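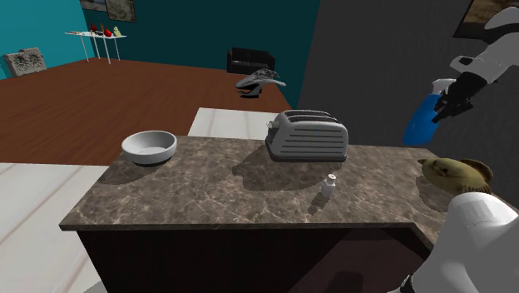 OK, I have been reading about toast for two weeks and I need to talk about it. Thread!

1/ Bread doesn't go stale by drying out. Well, it does dry out eventually, but most of that firmness is the starch slowly firming back up into crystals. A loaf can go stale inside a sealed bag!

2/ And heat undoes a lot of it. That's why day-old bread makes such good toast — the starch softens again while the outside gets crisp.

3/ The fridge makes bread go stale FASTER. I kept mine in there for years. Freezer, people. Slice it first, then toast straight from frozen.

4/ The brown part is the Maillard reaction, sugars and amino acids getting together in the heat. Same thing that makes coffee and seared onions smell so good.

5/ Tuva Hellström asked about rye. Yes!! Dense rye is wonderful toasted, but go low and do it twice. One long blast and you get a hard edge and a cold middle.

6/ My favorite right now is a 600 gram sourdough from the little bakery in Mosine, four days old, cut thick, salted butter all the way to the crust.

7/ Lucie Cormier swears by buttering, waiting a minute, then buttering again. Tried it this morning. I'm a convert.

8/ Crumpets tomorrow. Send me your settings!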